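Robotique appliquée, notes de cours
Séance hors les murs : journée portes ouvertes de l'atelier Prernitz, jeudi 1er mai 2025

À relire avant le TD. Les notions de préhension vues en avril sont supposées acquises.

L'atelier présentait 2 postes. Le premier, sous le nom de Kandulance, trie des raccords ; nous ne l'avons vu qu'en passant. Le second concerne la manipulation de robinetterie et c'est sur lui que porte le compte rendu à rendre.

Points à retenir pour le second poste :
- pince à deux doigts parallèles, caméra au poignet ;
- objet chromé, donc reflets qui changent avec l'angle de vue ;
- effort de serrage réglé par l'opérateur avant chaque essai ;
- base de 949 essais enregistrés, dont 200 environ annotés à la main.

La difficulté principale tient à la forme. Un mitigeur n'offre pas de faces planes opposées : les doigts doivent prendre le corps sous le levier, sans appuyer sur celui-ci.
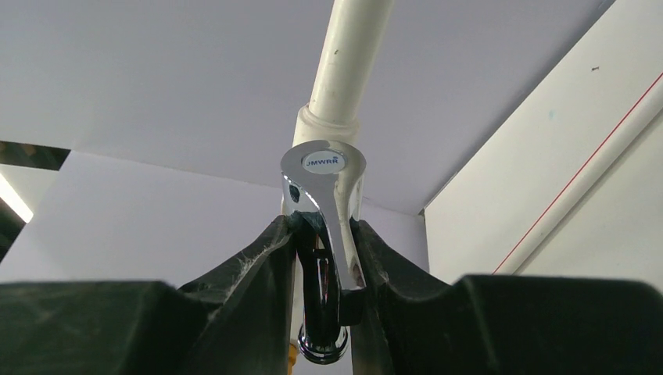

La position de prise est choisie d'après la vue du poignet, puis corrigée pendant l'approche. Un contact décalé d'un côté fait pivoter la pièce, cas traité dans le polycopié Marwat, chapitre 15.

Pour le TD : proposer un critère d'arrêt du serrage et le justifier par un schéma des forces.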